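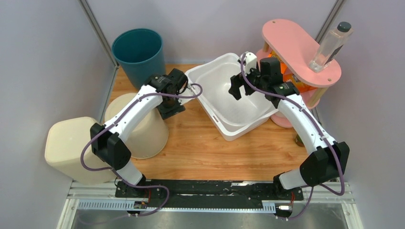 Figure 2. Both arms over the table, right gripper open above the white basin.

Setting up the planner in Derkon

I'm assuming you've already got the arms bolted down and Derkon talking to both boards. If it isn't, go back to the wiring section first. I'll wait!

1. Start Derkon and load the profile called machala. It has both arms in it, so you don't need to load left and right one by one (I did that for ages).

2. Open the Obstacles tab and add a box for anything tall. With a table like the one in Figure 2, I'd add the teal bin, the round bucket and the pink shelf – and give the shelf its full height, with the bottle on top included.

3. Add the basin as an open tub. If you pick the plain box, the planner thinks it's solid and won't let a gripper reach inside.

4. Set the clearance to 2 cm. You can go tighter later, but please don't start there.

5. Set the planning timeout to 300 ms and the control rate to 200 Hz, then hit Save. The numbers don't stick until you do.

6. Click Preview and watch the ghost arms run through the move. Look closely at the spot over the basin where the two forearms get near each other.

Note: The preview only knows about the links. Cables aren't in the model at all, so check those loops by eye before you press Run.

Caution: Keep your hands out of the enclosure and stay near the stop button for the first run. If Derkon says "no path found," move the basin a little, update its pose in the Obstacles tab and preview again.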